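Skemeris : apprendre à saisir, un exemple après l'autre
Entretien avec l'équipe chargée des données d'apprentissage — Mar 7, 2025

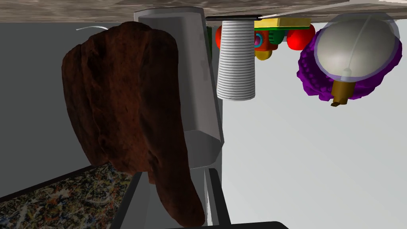

Vue de simulation, image inversée : la pince, un objet brun aux contours irréguliers et, en retrait, un gobelet blanc strié.

Le programme Skemeris, conduit par l'institut Pimier, constitue un corpus de démonstrations destiné à l'apprentissage de la préhension. Sa responsable scientifique nous a reçus dans les locaux de Witadport.

« Nous disposons à ce jour de 535 démonstrations validées, produites en simulation par 2 opérateurs », précise-t-elle. Chaque séquence est relue intégralement avant son versement au corpus. Les essais manqués sont conservés dans un lot distinct — une pratique que l'équipe tient à maintenir. « Un modèle qui ne voit que des réussites se corrige mal. »

Le choix des objets a donné lieu à de longs échanges avec le partenaire industriel, la société Ferrand, qui souhaitait des pièces régulières. L'institut a plaidé pour des formes moins prévisibles. « Sur un volume bosselé, l'opérateur doit décider où placer les doigts, et deux personnes ne décident pas de la même façon. Cette variation nous intéresse. »

L'orientation de la caméra simulée varie également d'une série à l'autre, y compris jusqu'au retournement complet de l'image. Interrogée sur le passage au matériel réel, la responsable se montre réservée : « Il nous manque encore presque 30 heures de relecture. Les premiers essais sur bras physique seront programmés ensuite, avec l'accord de Ferrand. »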